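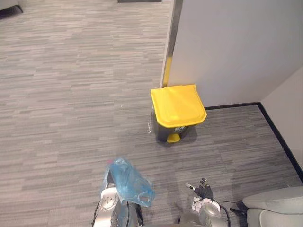
*Fig. 1. Head camera: bag in the left arm, right hand free, pedal bin ahead.*

## Week 3 notes: when the cameras don't agree

A few of you asked why I keep going on about the bag task when there are "harder" ones on the list. Well, I love the bag task! A plastic bag has no fixed shape, it lets light through, and it gets in front of whichever camera you happen to be relying on. If your software handles that well, a cardboard box is going to feel like a holiday.

Start with the head view, because it's the friendly one. The yellow lid stands out well against gray carpet and a white wall, and a plain color threshold will get you a decent first guess at where it is. Do that first, please, before you train anything. Heledd Ifans ran last year's lab and she still has a folder of projects where a big network was learning "find the yellow thing" (my own first project is in there too).

Then switch to the wrist.
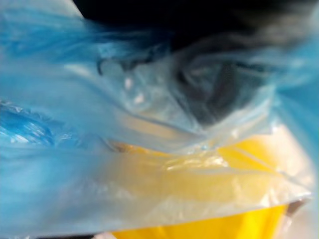
So what does a detector do when blue film covers most of its input? Usually it gives you a box anyway, with a confidence that looks perfectly fine. Yellow seen through the film goes pale and creamy, so a threshold you tuned on the head camera will miss a lot of it and grab only the stronger yellow. You then get a blob that's much too small and sits in the wrong place, and if the controller trusts it, the arm chases it.

What we do in Rindo (the control stack you'll all be using) is keep a running estimate of the target in the base frame and let each camera *vote* on it:

- head camera: slow, wide, high trust while the target is in view
- wrist cameras: fast, close, trust drops as blur and coverage go up
- no good vote from anybody: hold the last estimate, let its uncertainty grow, and slow the arm down

The cutoff for "hold" is 16 frames in the starter config. Try 3 and try 53 and plot both, you'll see why I settled in the middle. Timestamps matter a lot too! My head and wrist streams were around 37 ms apart for most of July and I spent ages blaming the planner.

## Closer in

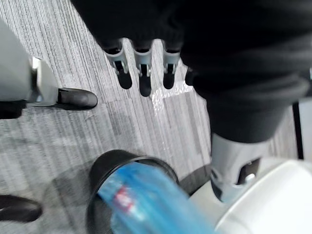
**Abilio Mateos**, course instructor, Robot Software Lab

Motion blur is the other half of the story. A black finger over striped carpet still has an edge you can use, but a shiny blue package smeared across a dark gray rim gives you very little, and the printing on a small label is gone completely. Don't build anything that needs to read it.

For the close phase I'd lean on joint positions and the held estimate, and treat the pixels as a sanity check. Also mask out the robot's own fingers! Molus renders the mask from the joint angles, and it's one line in the config (`self_mask: on`).

**For next time:** run the vote node on the bag log, turn off one camera at a time, and bring me the three plots. Rough is fine, and if your estimate jumps somewhere silly, leave it in so we can look at it together.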